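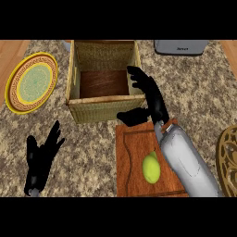
Basket, board and lime in the Rukix simulator, both hands open.

Rukix Grip Guard 5
Fault add-on for two-handed robot cells

Grip Guard exists because of a lime. During a rehearsal in June, a right hand was told to put one in a basket. It closed beside the fruit, reported success, carried nothing to the basket and let go of it with great care. Then it did the same thing 500 times overnight. The log was spotless.

The fault was a finger sensor that had frozen at "holding." Vasylyna Yurchenko found it the next morning, over a coffee she describes as long.

What it does
Grip Guard compares what the fingers report with what the motors are feeling. If the two disagree on 5 grasps in a row, the arm opens its hand, backs away and stops. It will not try once more just to be sure. Earlier versions did, and we have a dented Buluro bench to show for it.

What's in the box
Controller module, two wrist cables, license for the practice rooms (rug, cutting board and decorative plate included), printed manual. The manual is short. Please read it anyway.

Fits
Chornovol and Pekov hands, black or gray. Older Pekov wrists need the adapter, sold separately, sorry.

Safety notice, 13th March
Units with serial numbers under 2000 may restart by themselves after a power cut. Keep people out of reach, unplug the module and ask us for the free update. Do not tape down the reset button. We know who you are.

Grip Guard is not an emergency stop. Buy one of those too.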